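Lecture 6: Workspace Calibration and Background Models for Tabletop Perception
Manipulation Software, Part 2

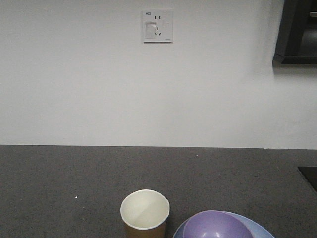 Rima Khasawneh
Lecturer, Robot Software Group, Soromberg

6.1 Where we are

Lecture 5 ended with intrinsics. From now on the camera matrix K and the distortion coefficients are taken as known. The remaining unknown is the transform from camera frame to table frame, T_tc, and a model of what the fixed camera sees when no task is running.

6.2 The table plane

All planning in this course is done in the table frame: origin on the surface, z up, x parallel to the wall. The plane is fitted by RANSAC on the depth cloud, then refined by least squares on the inliers.

The line where the wall meets the tabletop is a useful check. In the view at the top of this handout it drops very slightly toward the right. Do not rotate the image to level it. The roll belongs in T_tc, and resampling the pixels only adds interpolation error. Project the fitted plane intersection back into the image and compare it with the detected edge. If the residual grows from one end to the other, the fault is usually in the distortion model.

6.3 Static background

The background model stores a per-pixel mean and variance in Lab space. Three kinds of region need separate treatment.

Fixed structure. The outlet plate and the dark object at the upper right lie above the table line. Both go in the static mask and are never passed to the segmenter. The outlet slots are small and high in contrast, so a corner detector will find them; they may be used as drift features but not as object candidates.

Surface texture. The tabletop is dark gray with a fine speckle. A single global threshold on L will either fire on the speckle or lose dark objects. The flat black item at the right edge is the hard case, since its difference from the table is mostly in L and is small. Use the per-pixel variance.

Small bright outliers. The white fleck left of center passes any color test. Remove it with a minimum area of 14 pixels after opening - a larger kernel starts to erode thin rims.

6.4 Objects at the image border

The paper cup and the two nested bowls all run past the bottom of the image. Ellipse fitting on a partial rim is poorly conditioned: the center and the axis along the missing direction trade off against each other. The Zirow node therefore sets truncated = true on any contour touching the border, and the planner must not request a grasp on it.

Nesting is a separate problem. Lavender inside periwinkle gives two rims close in hue, and both carry gloss. Connected components will often return one blob. Split on the rim edges first, then test containment. The gap between the blue bowl and the cup is narrow, so keep the closing radius at 2 pixels or the cup will be merged as well.

6.5 Lab work

a) Run the plane fit with 135 iterations and report the inlier ratio. Repeat with seed 123.
b) Plot the edge residual from 6.2 against image column.
c) Build the static mask and submit it with your config file.

Hand in to Hadi Majali by Saturday. Starter code is in the Ludham repository, branch lec6.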